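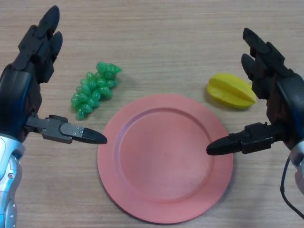

Plate and toy grapes on the tabletop, February

Plustmont Toy and Tableware Library
Minutes of the monthly operating meeting, February

Meeting opened at 7:05 p.m. Minutes of the previous meeting were accepted with one correction: under item 3, "Davton shelf" should read "Davton branch."

1. Loans and returns
Loans for the month came to 299. The play food category was again the most requested, followed by wooden puzzles. Returns with missing pieces remain a problem in play food. It was agreed that the contents card in each bag will list every piece on its own line. The present cards say only "fruit set" or "tea set," and desk staff cannot check a bag against that.

2. Storage at Mullisach Road
The back room is dry again following the gutter repair. Shelving on the north wall is still out of square and will not take the deep bins. Two options were discussed:
— shim the existing uprights and keep the current bins;
— replace the run with fixed shelving at a spacing that fits both bin sizes.
The second option was preferred. A quote from Liao Fixtures has been received and a second one is being sought. Decision held over to the next meeting.

3. Cleaning procedure
The written procedure dates from when the library held mostly wooden items. A revised draft was circulated. Changes:
Plastic items to be washed in warm water with plain dish soap, rinsed, and air dried on racks.
Wooden items to be wiped only, never soaked.
Fabric items to be bagged separately at the desk and laundered before shelving.
A question was raised over hollow plastic pieces, which can hold water after washing. The draft will be amended to say that hollow pieces are drained and left overnight before bagging. Adopted as amended.

4. Budget
The grant balance stands at $4,000, unchanged from last month. Shelving will be charged to it once a supplier is chosen. Replacement bags and labels will come out of the general account. The Davton branch asked for its own label printer. Not approved at this time; Davton will continue to send its label list to Plustmont by the end of each month.

5. Overdue items
There are 24 accounts with items more than one loan period overdue. Reminder letters have gone to all of them. It was moved and carried that borrowing be paused on these accounts until items are returned or replaced. Fines were not reintroduced.

6. Other business
The catalog still shows tea sets under two headings. These will be merged under "Tableware, play."
The door code will change before the next meeting.

Action items carried forward: 4.

Meeting closed at 8:20 p.m.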